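Against the tidy bin

Most arguments about training data for picking robots are arguments about volume. A group reports how many grasps it has logged, a second group reports more, and the comparison ends there. I think the count is the least useful number in the report. What matters is how the parts were lying when each attempt began, and that is seldom written down.

Consider how a bin usually gets reset. The operator tips the parts back in, sees two of them jammed against a wall, and nudges them clear. The nudge takes a second and is well meant. Repeated over a season of collection, it removes from the record the very layouts that stop a machine on a working line. The system then learns a bin in which nothing leans on anything else.

Seul-gi Jeon, who ran collection at Orklow until July, kept a rule I have since adopted: once the parts have landed, hands stay out. If a bar comes to rest along a wall, the episode starts with the bar along the wall. Her failure rate rose, and some of her colleagues wanted the failures deleted. She kept them, with labels. A missed grasp on a hard layout tells the learner more than another clean lift from the middle of the floor. 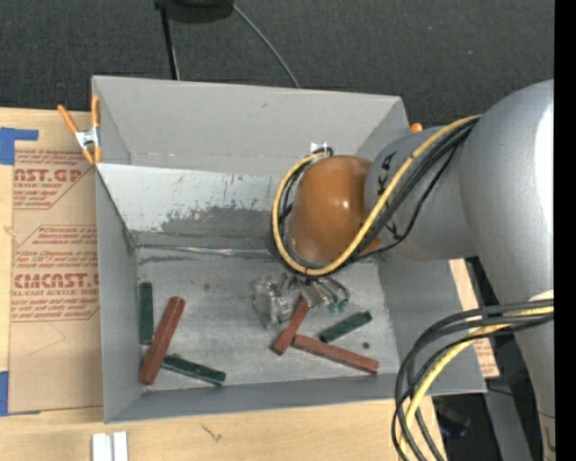 What the plain bin leaves out

The same reasoning applies to surfaces. A scratched metallic floor throws back light in patches, and a dark green bar against grey gives weak contrast in places. The temptation is to line the bin with matt card. I would resist it, unless the bins on the customer's floor are lined as well.

There is a fair objection. Uncontrolled layouts make two runs hard to compare, and the Tretville people are right to want a fixed test set. But a test set and a training set have different jobs. Fix the first – six layouts, photographed and rebuilt by hand, would do – and leave the second alone.

The cost is operator time. Hard layouts need more attempts, and attempts are what the budget pays for. I would still take the smaller, rougher set, provided each episode records its starting layout and its outcome.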